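Workshop tips: cupboards, shelves and doors in simulation

These notes cover control and planning for an arm working in a tall storage cabinet. They assume a seven-joint arm, a working simulator and a planner you can already call from a script. Names in brackets are the people who sent the tip in.

**Treat the open door as an obstacle.** Most cabinet models load the door as a moving part and leave it out of the planner's collision list. Add it, handle bar included, and refresh its pose from the hinge angle before each plan. (Beverley Fairclough)

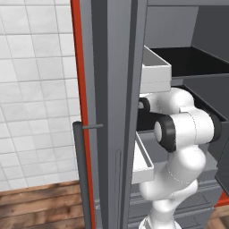
*Hulholm, October*

**Plan for the elbow.** Checking only the gripper path is the usual mistake. With a narrow opening the elbow and forearm use up the space first. Set a clearance of 70 mm for the upper links and let the last two joints go closer. If the planner then fails, move the base before you reduce the margin.

**Split the reach.** Use three stages:

1. Free motion to a point outside the opening.
2. A straight line through the opening, with the wrist held level.
3. A slow approach to the object.

Save the joint values at the end of stage 1. Going back out is the same list in reverse, and it needs no new plan unless the door has moved.

**Keep trays as separate bodies.** A tray merged into the cabinet mesh cannot be slid out later, and its hollow is often filled in by the convex hull. Koda splits the hull on import if you ask it to; the setting is off by default. Look at the collision view once for each new model. (Nigel Bellamy)

**Shelf height.** Measure from the shelf surface to the underside of the shelf above, then subtract the gripper's full height when tilted. People forget the tilt.
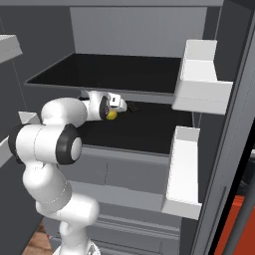
**Small round objects.** A ball rolls if one finger touches first. Centre the gripper on the estimated position, close at low speed and stop on force. Give the ball some rolling friction as well — the default in Haworth is zero, and a ball left alone will drift while the arm is still planning.

**Dark shelves and depth.** If the rendered depth includes sensor noise, expect stray points on black surfaces. Fit a plane to the shelf, drop everything within 4 mm of it, then cluster what is left. Discard clusters smaller than 17 points. Colour is a good second check for anything bright, but do not use it alone.

**Fix the seed and log it.** Kimie Hayashi found a door collision that appeared only with seed 569, after a run of over 2 hours. Without the number in the log it would have been put down to chance. Write the seed, the door angle and the planner version on the first line of every log file.

**Reset order.** Open the gripper, retract, home the arm, then reset the cabinet. Resetting the cabinet first can place a closed door through the forearm, and the solver will throw both parts across the room.

Corrections to Dorothy Heywood at Onham. Benedito Pacheco keeps the list of cabinet models with known hinge faults.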